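Cheguei à Godoy achando que ia ouvir reclamação, e o Gervasio Palma me recebeu rindo. Ele monta os salões da casa há anos e desde fevereiro divide o turno com dois robôs da Flulov, que levam louça e bandejas pelo corredor.

"Eu andava feito doido, menina! Agora o carrinho vai e eu fico no salão", conta. E o salão dá trabalho – são 57 mesas, e cadeira ainda é com ele.

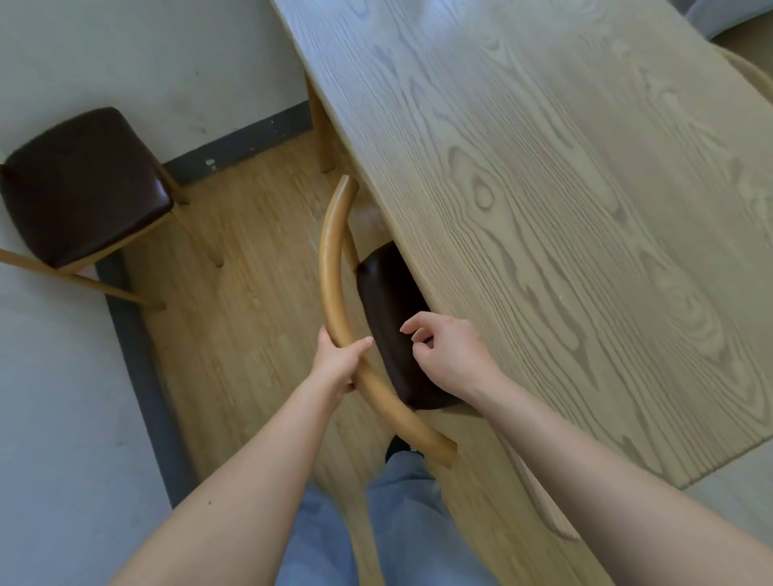

Cadeira de encosto curvo e assento de couro: ajuste feito à mão.

Perguntei se não tinha medo de perder a vaga. "Tive, claro. Ariel sentou comigo e mostrou a escala nova." Ariel Evangelista, da gerência, confirma que ninguém saiu, mas o turno da noite encolheu, e o Gervasio sente falta da conversa na copa. "Robô não comenta o jogo, né?"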